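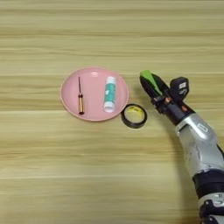 The little stuff that never goes back

I finally tackled the drawer under our phone at the Standdale house, and you would not believe what came out of it! Batteries, string, three keys to who knows what (I tried them all), and a receipt from February for 68 dollars' worth of paint I have no memory of buying.

My fix this month is a plate. A plain pink one with a bit of a rim, left out on the table, and anything small that gets used in the day goes on it - a screwdriver, a glue stick, whatever. After supper I walk it around the house once and put everything back where it lives. It takes me less time than the kettle does.

Black tape is my one problem. The roll always seems to end up next to the plate instead of on it, and I've decided I can live with that.

Rohani Pasaribu wrote in to say she does the same with a muffin tin, which I love, though I'd worry about glue in the cups. Wahyudi Oei uses an old baking tray and only empties it when it's full (brave!).

If you've got a catch-all of your own, tell me what it is and what's on it right now - no tidying first. I'll print the best ones next time, along with the shelf paper question, which 223 of you have now answered and which I still haven't finished reading.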